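Plolach Basin Paste, 160 g tub
Item 643
In stock, ships from Warngate

Paste cleaner for sinks, faucets and tile edges. Thick, off-white, light mint smell. Same recipe as the old Pleten paste, new tub, new lid. The old lid cracked, we know, sorry.

Use with any soft damp cloth. No scouring pads please, they leave marks and then we get the emails. 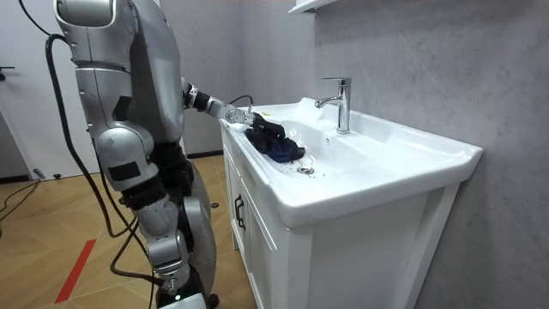 Dark blue cloth in the basin.

What it takes off: soap film, toothpaste, hard water rings, makeup, most hair dye if you get to it the same day. Old rust stains, maybe. Try it twice then give up and buy the Ghasemi rust gel instead.

What to keep it away from: marble, limestone, anything waxed, brushed gold faucets. Chrome is fine. Acrylic tubs fine but test a corner first.

How to use
Wet the cloth, wring it out. Pea size blob for a sink, more for a tub. Small circles, leave it 2 minutes, wipe, rinse well. Dry with a towel if your water is hard. Dont leave it on overnight - it sets like plaster and is no fun to get off.

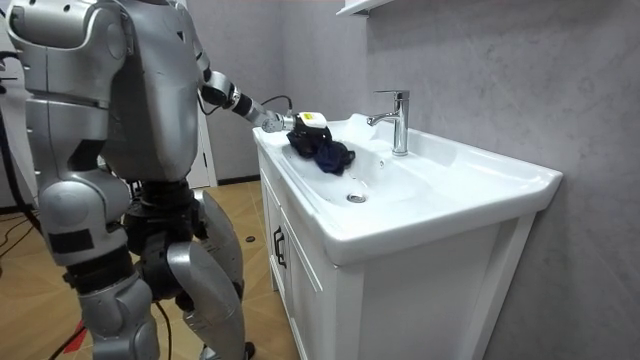 The paste goes on pale and dries pale, so rinse more than you think you need to. Worst spot is around the overflow hole and the seam behind the faucet. On a white vanity like this one leftover paste is really hard to see, and the back of the basin, down where the arm is reaching, is an easy part to skip. Run a fingertip around after rinsing. Gritty means rinse again.

Sizes
160 g tub, screw lid
233 g refill pouch, no lid, no scoop

Refill doesn't fit in the tub in one go. Fold the pouch over, clip it, keep it somewhere dry. Pouches are back in March, after that stock should be steady. Tubs are not affected. 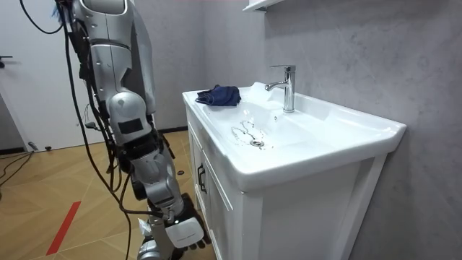
A customer in Warngate wrote that the new recipe is thicker than the old Pleten stuff and needed a splash of warm water before it would spread, and asked if the tub had gone off. It hasn't. Paste stiffens up in a cold room. Stir in a few drops of warm water and it comes back. Same customer says it cleared a ring around the drain that vinegar wouldn't shift, so four stars, one off for the smell.

Shipping
Orders in before 2 pm go out same day. Up to six tubs per box. Pouches ship flat in a padded envelope, may arrive a bit squashed, contents are fine.

Returns
Unopened only. Leaking or cracked tubs we replace, send a photo of the lid and teh base with your order number. No need to mail it back.

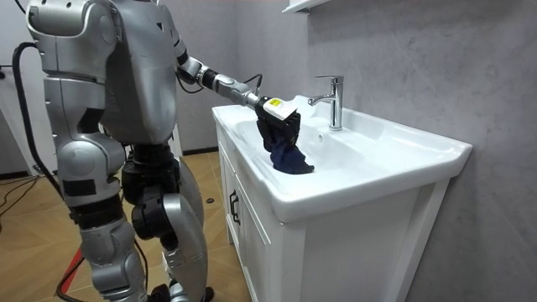 Leaning in at the white vanity.

Goes well with: Ghasemi rust gel, Plolach grout brush (narrow), plain cotton cloths in the multipack.

Keep away from kids and pets. Rinse hands after use. Do not mix with bleach.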